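Open day at the Clarnance reuse depot

The Clarnance depot sits at the far end of Uvar Road, past the timber yard, in what used to be a carpet warehouse. It opened to the public on November 22, 2024, and I went along for the morning. Parking was on the grass. Entry was free and you signed a sheet at the roller door.

The depot takes office equipment from schools, councils and small businesses across the district. Whatever can be used again is sold or passed on, and the rest is sorted for metal and plastic. According to the sign in the foyer, 1,948 desktop computers came in over the last financial year. Of those, 691 went back out to homes and community groups.

The tour began in the receiving bay, where pallets are weighed and given a coloured tag. From there we followed a yellow line to the benches. Older desktops are favoured here as the cases open without much trouble and the memory slots are easy to get at.
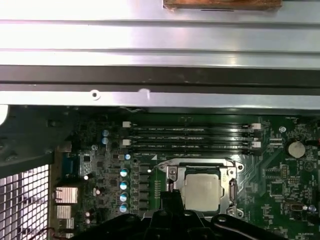 Veloso had the same tour in September and found the talk at the benches too short, with no mention of how drives are wiped before a computer is sold. It was covered this time, though only after a visitor asked. Drives are erased overnight on a separate rack, and any that fail are shredded on site. The certificate goes back to the donor by email.

We spent ten minutes or so at the sorting cages after that. Steel is kept apart from aluminium, and circuit boards go in their own bins. Cables get a cage to themselves and it was nearly full. The guide said sheet steel from cases earns very little by the tonne, but it costs nothing to store and a truck from Plestinlow collects it every fortnight.
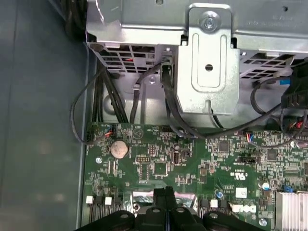 The shop

The shop is at the front of the building and keeps its own hours. Desktops start at $181 with a keyboard and mouse. Monitors are priced separately – the larger ones had mostly gone by eleven. There is also a shelf of office chairs, a bin of power leads and a good range of filing cabinets in various shades of grey.

Everything electrical carries a test tag and a three-month warranty. Loose parts are sold as is. I asked about processors and was told to check the socket type at home before buying, as parts can't be returned.
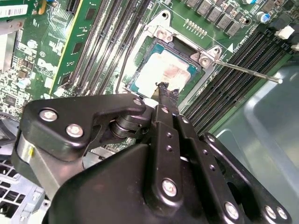 Getting there

The 3,000 square metre site is a 15-minute walk from Clarnance station, with no footpath for the last stretch. The bus stops closer but runs hourly. Toilets are beside the shop and the tour route is flat all the way through. Tea and a sausage in bread were available at the gate for a gold coin. Closed shoes are required past the roller door.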